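Filed under: Bindery Notes, Reprints

March, after lunch. Back on the Drelness reprint (the novel, the one with the sea captain who never gets to sea!). Trimmed text block runs 510 pages, so I went up to 28 gram... no, 28 signatures, sorry, tired. Spine glue is the Kilier stuff again and I like it.

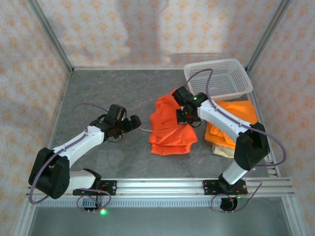

A reply came from Muriithi, saying the blurb is too long for the flap and wants two sentences gone. Fine by me, I'd cut the Orpheus-y gush first. New flap proof tomorrow morning.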